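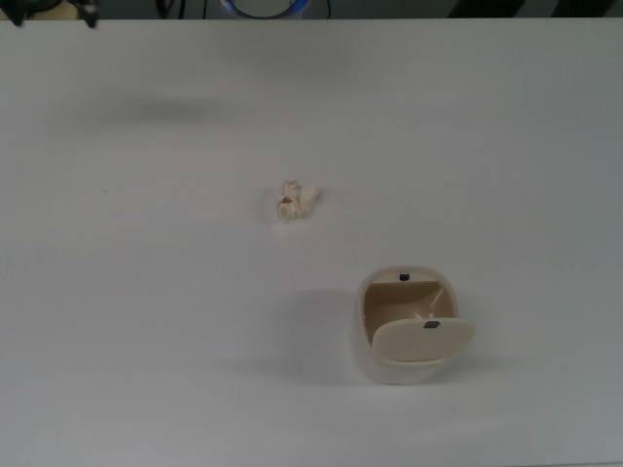

桌面任务:纸团与翻盖小垃圾桶,俯视视角

一月去了一趟 Hindov 的开放日,主要看他们的桌面操作演示。整理一下笔记,偏技术,流水账性质。

场地是用隔断围出来的一块工位,上午十点半进场,每批人大概能看半个多小时。讲解的是 Judit Dobos,操作台那边由 Elif Naz Kahraman 负责。演示任务只有一个:把揉皱的纸巾夹起来,放进桌上的小垃圾桶。桶盖事先打开,开盖不算在任务里。

任务看着简单,难点在物体本身。纸团没有固定几何形状,每次揉出来都不一样,翘起的边角很薄,夹在边角上和夹在主体上,受力完全是两回事。白桌面、米白色的桶、偏黄的白纸,三者颜色接近,对分割不友好。Judit 说他们试过给桌面铺深色垫子,识别容易了,换回白桌面之后策略就不稳,后来干脆一直用白的。

软件栈内部叫 Stultuvar,分感知和动作两块。动作部分用示教数据训练,这个任务一共录了300条,由5个人轮流操作,习惯差别不小:有人喜欢垂直下探,有人先斜着靠过去再收指。Elif 的做法是不做统一,只剔掉中途停顿过长的。我问停顿的阈值,答复是2秒。这个数怎么定的没细说,估计是看曲线看出来的。

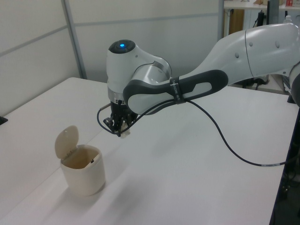
放置阶段我看得比较仔细。桶口不大,夹爪要先到桶口上方再松开,高度偏高纸团容易磕在桶沿上弹出去,偏低则手指可能碰到盖子。盖子只靠铰链撑着,碰一下就会改变角度,后面几次的条件就不一样了。他们没有给桶做固定,理由是家里的桶也不会固定。这一点我同意,不过做对比实验时还是应该记录桶的位姿,否则成功率很难横向比较。

另外问了走线。线缆从夹爪沿前臂下方走,从一条绑带旁经过,余量垂到桌面上。我的看法是余量留得偏多,腕部转角大的时候有可能扫到桌上的东西。Elif 说外部走线方便更换,内走线版本在 Grumska 那边做,还没有排期。

评估方式也聊了几句。他们把一次完整尝试记为成功或失败,不给部分分。我更倾向于把抓取和放置分开记,失败原因至少分成没夹住、途中掉落、落点偏出。Judit 承认现在的日志里这些信息都有,只是汇总表没有列。累计跑了约3000次,不拆开看有点浪费。

没有问到的:夹爪有没有力反馈,闭合行程是固定值还是由策略输出;光照变化时的表现;纸团换成塑料包装之后是否需要重新采数据。最后一条我比较关心,透明和反光材料对深度相机一向麻烦,不清楚他们用的是不是纯 RGB。

现场发的资料里提到一个叫 Rey 的标注工具,用来给示教片段打时间戳,说是可以单独申请试用。已经填了表,拿到之后另写一篇。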